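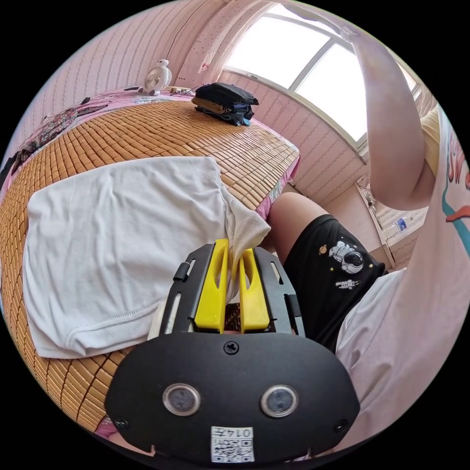

Owino Flat Sheet, White
By Clémence Ferrand
November 2023

The Owino is a plain cotton flat sheet made by Mivby. It comes in twin, full, queen and king, in white only. A matching fitted sheet and pillowcases are sold separately under the Pamora name.

The weave is percale, so the cloth feels crisp and a little dry to the hand. It softens with washing. If you like a silky finish, look at our sateen range instead.

Fabric: 100 percent cotton
Top hem: 4 inches, double stitched
Side hems: half an inch
Care: machine wash warm, tumble dry low, no bleach

Wash the sheet once before you use it. Expect slight shrinkage in length, already allowed for in the listed sizes. Iron while damp if you want a flat finish.

The king size fits mattresses up to 14 inches deep with enough left to tuck in at the foot. For deeper mattresses, order the fitted sheet in the extra-deep cut.

Orders ship from our Drunthorpe warehouse. Unused sheets can be returned in their original bag. Hotels and rental owners buying 100 or more should write to the trade desk for a price. The next delivery of queen size is due in January.

37 shares | 6 comments

Contact us | Copyright Mivby | Back to top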